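Nustix Planner: Frequently Asked Questions

Last updated 2 September 2020

These questions come up most often from people setting up Nustix for the first time. If your question is about licensing or seats, use the contact form instead.

What does Nustix do?

Nustix takes a task such as "put the apple in the bowl" and produces the arm motions for it. It covers three jobs: finding the objects, choosing a grasp, and planning a path that does not hit anything. It does not replace the low-level controller that came with your arm. We send joint targets to that controller and read joint positions back.

Do I need a real robot to use it?

No. The planner runs the same way against a simulator, and most users spend their first weeks there. You need a description file for the arm and gripper, plus a scene file. Hutsuliak, our scene builder, writes scene files in the right format. You can also write them by hand if you don't mind a lot of typing.

How fast does it plan?

On our test desktop the median time for one pick and place is 916 milliseconds with 16 objects on the table. Most of that goes to collision checking. Replanning from a path that is already close is much faster. If your times are several times longer, check that you are not using the full visual meshes for collision. This is the most common mistake we see in support mail.

Which collision shapes should I use?

Use convex pieces for anything the gripper will come near, and plain boxes for furniture. Bowls and mugs need to be split into several pieces. If you load a bowl as one convex shape, the planner treats it as solid, and every place pose inside it will be rejected. The setting is called split_concave and it is off by default.

Why do you test with so much clutter on the table?

An empty table hides problems. The hard part of a pick is usually the thing standing next to the target. Our pick and place test uses a green apple close to a toaster, and a bowl as the goal. There are 202 start layouts in the set. Statues and other tall items are mixed in so that the lowest path across the table is often blocked.

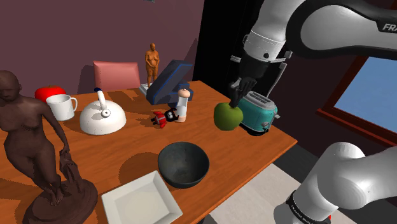
Fingers at the apple beside the toaster in the first view; green object over the bowl in the second.

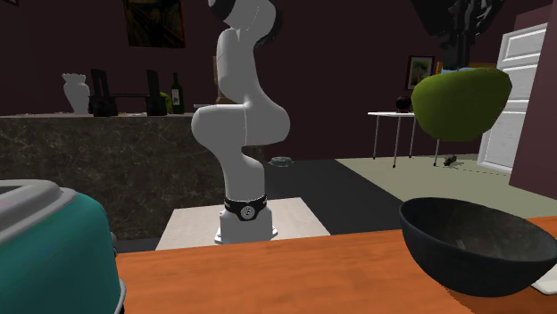 The planner says "no valid grasp" but I can see one. What is wrong?

Check these in order:

1. Gripper width. Make sure the maximum opening in the gripper file is in meters. Values in millimeters load without an error and give strange results.
2. Padding. The default padding around obstacles is 14 millimeters. With a tall object right beside the target, this can rule out every grasp. Lower it for that one object before you change the global value.
3. Approach direction. Only approaches from above are tried by default. Set approach_cone to a wider angle if the target can be reached from the side.
4. Object pose. Turn on the pose overlay and compare it with the scene.

Does the held object count as part of the robot?

Yes, once the grasp is confirmed. Nustix attaches the object's collision shape to the gripper and removes it from the scene. If your own code also keeps a copy in the scene, the planner will report that the arm is in collision at the start of the path. Delete your copy or call sync_scene after the grasp.

How high does it lift before moving sideways?

There is no fixed height. The lift is part of the path and depends on what is in the way. You can set a minimum with lift_min, measured from the grasp pose. For placing into a bowl, set the release height above the rim and leave the rest to the planner.

Can I use my own perception?

Yes. Anything that gives an object name, a pose and a shape will work. The Goltodier plugin is the one we ship, and it has its own page with setup steps. If you bring your own, send poses in the base frame of the arm. Poses in the camera frame are accepted only if you also send the camera transform.

Will a path that works in simulation work on my arm?

The geometry should carry over if your scene file is accurate. Contact is a different matter. Friction and finger force in the simulator are estimates, so test each new grasp at low speed first. The speed limit is in the run settings and can be changed between runs without a restart.

Where are the log files?

In the logs folder of your project, one file per run. Logs made before the January release use the old format and need to be converted with the log_convert tool. Please attach the log and the scene file when you write to support.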